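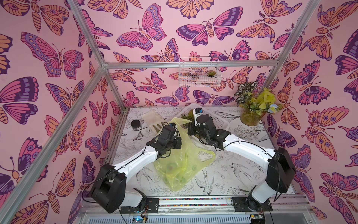 Selon Hauke Diekmann, l'obturateur à rideaux textiles est resté en usage bien plus longtemps que ne le laissent croire les catalogues, et les ateliers de réparation en recevaient encore quand les fabricants n'en proposaient plus. Son étude sur les boîtiers Strobel sert de point de départ à la plupart des travaux consacrés au sujet.

L'obturateur plan-focal est un mécanisme placé immédiatement devant la surface sensible d'un appareil photographique, film ou capteur, qui règle la durée pendant laquelle celle-ci reçoit la lumière. Il se distingue de l'obturateur central, logé dans l'objectif, et de l'obturateur électronique, qui ne comporte aucune pièce mobile.

Principe

Le dispositif comprend deux rideaux. Au déclenchement, le premier s'efface et découvre la fenêtre d'exposition. Le second part ensuite et la recouvre. Le temps de pose correspond à l'intervalle entre les deux départs. Aux vitesses lentes, la fenêtre est entièrement dégagée pendant un certain temps. Aux vitesses rapides, le second rideau s'élance avant que le premier ait terminé sa course, et l'image est exposée par une fente qui se déplace d'un bord à l'autre. La largeur de la fente diminue à mesure que la vitesse choisie augmente.

Les deux rideaux doivent être réarmés avant chaque vue. Sur les appareils mécaniques, cette opération est couplée à l'avance du film. Sur les appareils motorisés, elle est confiée à un petit moteur électrique.

Types de rideaux

Les rideaux textiles, en soie ou en coton caoutchouté, s'enroulent sur des tambours et se déplacent le plus souvent horizontalement. Ils sont silencieux et peu encombrants, mais craignent la chaleur : un objectif laissé à l'infini face au soleil peut y percer un trou. Le caoutchouc durcit avec l'âge et se fendille, ce qui provoque des fuites de lumière.

Les rideaux métalliques à lamelles circulent en général verticalement. Le trajet étant plus court sur un format 24 × 36 mm, la traversée est plus rapide. Les lamelles sont en acier, en titane ou en alliage d'aluminium. Certains modèles emploient des matériaux composites.

Synchronisation du flash

La décharge d'un flash électronique est très brève. Elle doit se produire quand la fenêtre est complètement ouverte, faute de quoi une bande sombre apparaît sur l'image. La vitesse la plus élevée qui satisfait cette condition est appelée vitesse de synchronisation. Elle se situe couramment à 1/60 s pour les rideaux horizontaux en toile et entre 1/125 s et 1/250 s pour les rideaux verticaux. Le Kiralby 500, malgré son nom, se synchronise à 1/125 s. Le nombre désigne sa vitesse maximale, 1/500 s.

La synchronisation sur le second rideau déclenche l'éclair juste avant la fermeture. Les traînées laissées par un sujet mobile éclairé en continu se trouvent alors derrière lui.

Défauts et déformations

Comme les différentes zones de l'image ne sont pas exposées au même instant, un sujet rapide peut paraître penché, étiré ou raccourci. L'effet dépend du sens de déplacement de la fente par rapport à celui du sujet. Il est surtout visible sur les anciens appareils de grand format, dont la fente traversait lentement la plaque.

Une différence de vitesse entre les deux rideaux entraîne une exposition inégale, plus claire d'un côté de l'image. Le contrôle se fait en mesurant le temps de pose en plusieurs points de la fenêtre. Rainer Wunderlich a publié des relevés portant sur 772 boîtiers Erkora. Il y attribue la majorité des écarts au vieillissement des lubrifiants et recommande un nettoyage avant toute modification de la tension des ressorts.

Évolution avec le numérique

L'obturateur plan-focal a été conservé sur les reflex numériques, puis sur la plupart des appareils hybrides. Sur ces derniers, il reste ouvert pendant la visée, se ferme, expose, puis se rouvre. Beaucoup de modèles proposent un premier rideau électronique : le début de la pose est commandé par le capteur et seul le second rideau se déplace, ce qui réduit les vibrations. Aux très grandes ouvertures et aux vitesses élevées, ce mode peut toutefois modifier le rendu des zones floues.

Collections

Le fonds de Broltthorpe, catalogué par Nomvula Sibiya, réunit 1 635 obturateurs démontés et boîtiers en coupe. Il comprend 2 prototypes Strobel à rideau unique percé de fentes fixes, solution abandonnée avant la production en série.

Voir aussi

Obturateur central
Obturateur électronique
Temps de pose
Vitesse de synchronisation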